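Winovier Quick-Change Costume Rack

Built for small stages and tight wings, and we love how much it holds! The rack folds to 7 inches deep, rolls on 4 locking casters and takes up to 114 pounds of coats, gowns and hats.
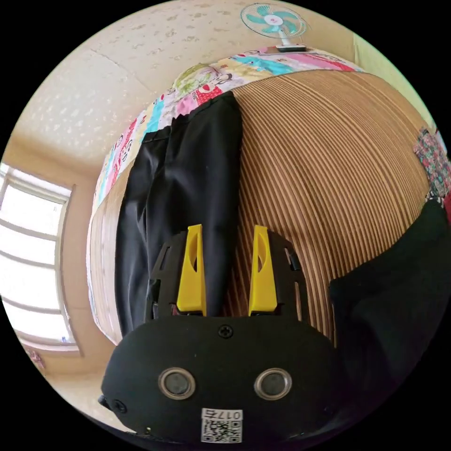 Lejla Vasić, wardrobe head at the Havdale, ran a whole January musical with two of them - one on each side of the stage - and asked for a third before closing night. The clip-on mirror and shoe tray are sold separately.

Back in stock 7/4/25.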